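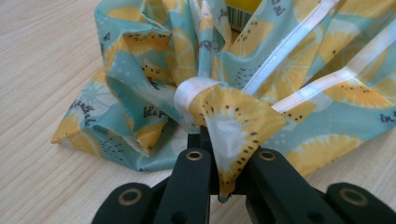
bhuttofan216 doesn't buy it, and told me so in the other thread: cloth is where every one of these machines falls down, and a cheerful print won't change that.

Forums > Home Machines > Laundry and Folding
Posted by Wernen_Bay, February, 20 replies, 2 shares

So I'll ask it here. Has anyone seen a machine fold something small and floppy, start to finish, with no cuts? Getting hold of a corner is one thing. Then what?

giltley_mike
Our shop looked at a Diltine unit for bagging parts. Boxes went fine. Soft pouches, it grabbed two at once and then sat there -- we passed.

oldhem
You're being too hard on them. My kid can't fold a pouch either, and a couple of years back these things couldn't pick one up.

Wernen_Bay
Your kid didn't cost what a Diltine costs.

oldhem
You haven't seen the dentist bills.

tablesaw2
I'd settle for one that turns a sleeve right side out. A heap of cloth looks different every time you drop it, so I don't see how practice on one heap helps with the next.

giltley_mike
Same way it helped you, I guess. Still not buying one.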